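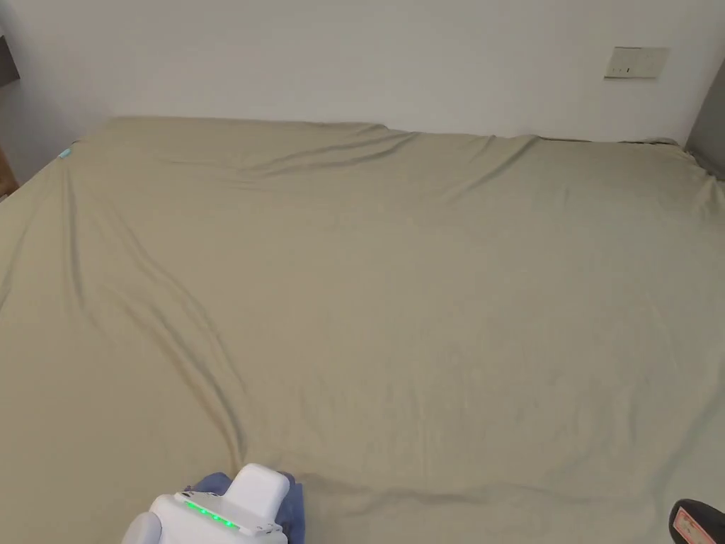 Pomare, May

4. Overnight lodging during deliberation

Until 1961 the county court at Pomare kept every felony jury together from the moment it retired until it returned a verdict. If the jurors had not agreed by ten at night, they were taken to a hotel with a bailiff and brought back after breakfast. The rule adopted that year left the matter to the trial judge, and the practice has been shrinking ever since. Most juries now go home.

We read the clerk's files for 364 felony trials that went to a verdict or ended in a hung jury. The file normally holds the judge's order on separation, the bailiff's log and any notes the jury sent out. Logs were missing in a few of the older cases, and in those we relied on the lodging bills. Shayne Bright and Beverley Tomoana coded the files separately, and Teodor Preda settled the entries on which they differed. Most of the differences had to do with the time a jury retired, which some bailiffs wrote down as the end of the judge's charge and others as the closing of the jury room door.

We also mailed a short questionnaire to jurors who had served in trials with at least one overnight break. We received 146 usable replies. The questions covered sleep, contact with family, talk about the case outside the jury room, and whether the juror had felt any pressure to finish. A copy of the form is in Appendix B.

Figure 1. Bed with a fitted sheet, against a white wall.

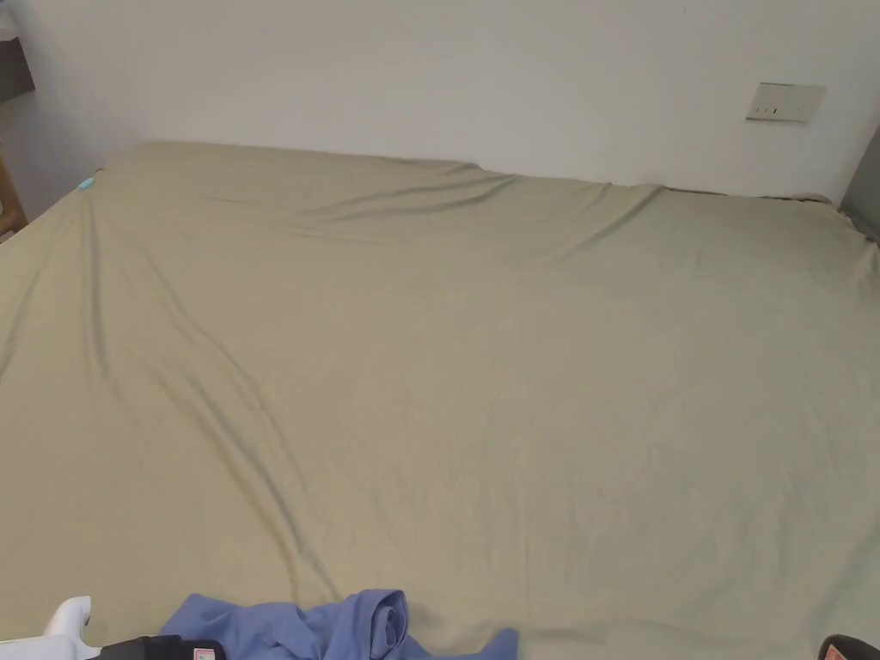

Jurors who were lodged by the court reported sleeping less than jurors who went home. They also reported less talk about the case with outsiders, as one would expect when the telephone was controlled by a bailiff. What they did report was talk with one another. Under the standard instruction, deliberation must stop when the jury leaves the jury room, and it may not start again until all members are present. Several lodged jurors said that two or three of them had gone over the evidence at dinner. One wrote that "by the time we got back in there, the four of us already had it worked out."

Pressure to finish was mentioned by both groups but for different reasons. Lodged jurors wrote about children, pets and missed shifts. Those who went home wrote about the drive, which for some in the north of the county is nearly 100 miles each way. A juror in the Jovidon trial, which ran into a Sunday, said the drive had done more to change her vote than anything the foreman said. We do not treat remarks of this kind as evidence of what decided a case.

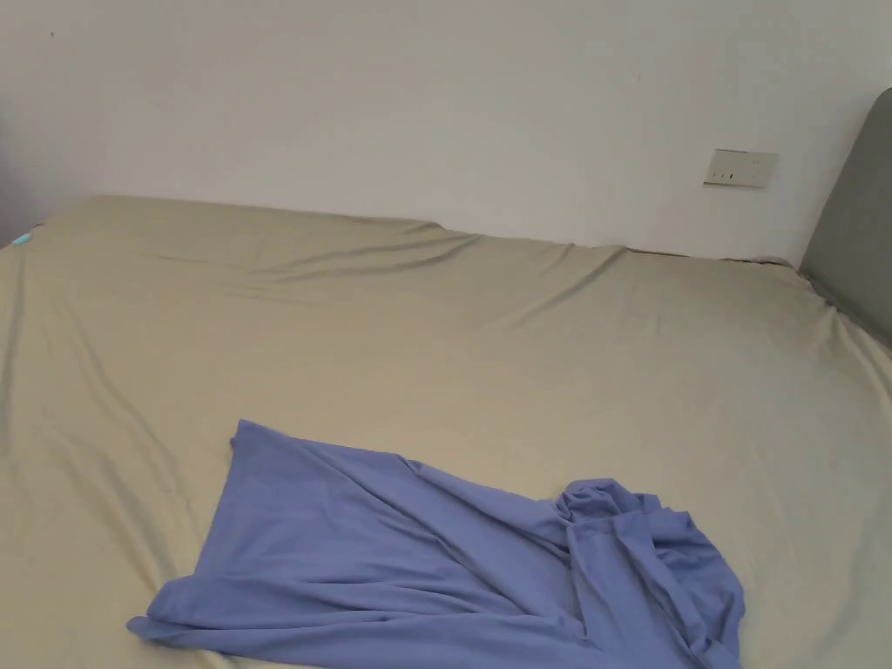 The files show no clear difference in verdicts between the two groups once the length of the trial is taken into account. Lodged juries sat in longer and more serious cases, and those cases were more likely to end without agreement in any event. Mestitz reached a similar view using a smaller set of files. Our data cannot separate the effect of the lodging order from the judge's reasons for making it, and those reasons were seldom written down.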